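Auf dem Fensterbrett im Flur steht bei uns seit Jahren ein Steckspiel, und jeder Besuch mit Kind unter drei greift danach wie nach einer Fernbedienung. Ich habe nichts gegen das Ding. Ich habe etwas gegen das, was inzwischen darüber geschrieben wird.

Im neuen Katalog von Povetti heißt dieselbe Art Spielzeug «Lernumgebung für räumliches Denken». Früher hieß sie Steckbrett und kostete so viel wie ein Mittagessen.

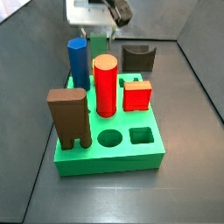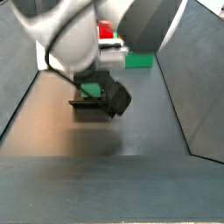
*Grünes Steckbrett mit Formen (erstes Bild), grüner Würfel und weitere Klötze (zweites Bild).*

Man muss sich klarmachen, was so ein Brett von einem verlangt. Ein rundes Loch nimmt einen Zylinder auf, ein quadratisches einen Würfel, und wer den Würfel verdreht hält, bleibt mit der Kante hängen. Das ist die ganze Aufgabe. Sie ist für ein Kleinkind schwer, das bestreite ich gar nicht, und wer einmal zugesehen hat, wie ein Kind denselben Klotz immer wieder an derselben falschen Stelle ansetzt, mit wachsender Wut und schließlich unter Tränen, der weiß, dass da ernsthaft gearbeitet wird. Nur folgt daraus noch lange kein Bildungsprogramm.

Die Begründung für den höheren Preis geht ungefähr so: Beim Sortieren von Formen übe das Kind Wahrnehmung, Feinmotorik, Frustrationstoleranz und logisches Denken. Mag sein. Beim Ausräumen des Topfschranks übt es das auch. Deckel auf Topf ist eine Formensortieraufgabe ersten Ranges, mit dem Vorteil, dass es scheppert. Wer Schuhe in den Schuhkarton zurücklegt, muss drehen und kippen, bis der zweite neben den ersten passt – daran scheitern bei uns zu Hause auch Erwachsene. Trotzdem habe ich noch keinen Prospekt gesehen, der mir einen Schuhkarton als Lernumgebung verkaufen wollte. Ich fürchte allerdings, er kommt noch.

Misstrauisch macht mich vor allem die Sache mit den Farben. Povetti wirbt damit, Farbe und Form würden «gemeinsam gefestigt». Nehmen wir ein Brett wie das oben: Es ist grün, und die Löcher darin sind auch grün, nur dunkler. Der Zylinder ist rot. Ein rundes grünes Loch sagt über einen roten Zylinder farblich überhaupt nichts aus. Das halte ich übrigens für die bessere Lösung, denn hier muss das Kind wirklich auf die Form schauen. Bei den anderen Brettern, deren Löcher farbig umrandet sind, legt es Rot zu Rot und hat die Form womöglich nie bemerkt. Die Eltern klatschen trotzdem. Was genau wurde da gefestigt?

Überhaupt das Klatschen. Ich war im September in Diltdale in einer Spielgruppe, als Begleitung, mit Kaffee in der Hand und ohne pädagogischen Auftrag. In der Ecke lag eine Kiste mit Klötzen, Bögen und Zylindern, dazu ein Brett, zu dem vermutlich die Hälfte gar nicht gehörte. Die Kinder bauten. Den Bogen stellten sie auf seine zwei Beine und schoben etwas darunter durch, der Zylinder wurde ein Turm, dann ein Kochtopf, dann ein Mensch. Kein einziges Teil landete während der ersten halben Stunde in einer Vertiefung. Dann setzte sich ein Vater dazu, hielt einen Würfel hoch und fragte: «Na, wo kommt der hin?» Damit war das Spiel beendet und die Prüfung hatte begonnen.

Ich mache dem Mann keinen Vorwurf. Das Spielzeug legt die Frage ja nahe. Ein Loch will gefüllt werden, und ein Erwachsener erträgt es schlecht, wenn ein Klotz danebensteht, der offensichtlich hineingehört. Kinder ertragen das ausgezeichnet. Sie stellen den Bogen einfach oben auf das Brett, an die Ecke, wo er gut aussieht, und lassen das Loch ein Loch sein. Man kann das Unvermögen nennen, und in den Beobachtungsbögen von Tredusby, die mir eine Bekannte einmal zum Lesen gab, wird daraus tatsächlich ein leeres Kästchen: «ordnet Formen zu – noch nicht». Eine Zeile für «hatte etwas Besseres vor» fehlt.

Nun höre ich schon den Einwand, ein gutes Brett sei eben stabiler, schwerer, schöner. Einverstanden. Ein dickes Brett rutscht nicht weg, und ein Klotz, der mit etwas Spiel in seine Öffnung gleitet, ist angenehmer als einer, der klemmt. Dafür zahle ich gern. Ich zahle nur ungern für das Begleitheft. Das von Turcotte hat 23 Seiten, auf denen erklärt wird, in welcher Reihenfolge man dem Kind die Teile anbieten soll, wann man schweigt und wann man «sprachlich begleitet». Auf dem Karton steht außerdem etwas von über 200 Spielideen. Ich habe nach der neunten aufgehört zu lesen, sie bestand darin, die Klötze zu verstecken.

Was würde ich also kaufen? Vermutlich gebraucht. Auf dem Flohmarkt liegen solche Bretter kistenweise herum, meistens ohne den Würfel. Der fehlende Würfel ist kein Mangel, man legt eben etwas anderes hinein, eine Walnuss, eine zusammengerollte Socke. Ob das die Raumvorstellung weniger fördert als das Original, hat mir bisher keine Verkäuferin beantworten können, und ich habe durchaus gefragt.

Das Brett auf unserem Fensterbrett ist übrigens auch nicht mehr vollständig. Ein Zylinder steckt seit dem letzten Besuch in einem Gummistiefel, und dort passt er ziemlich gut.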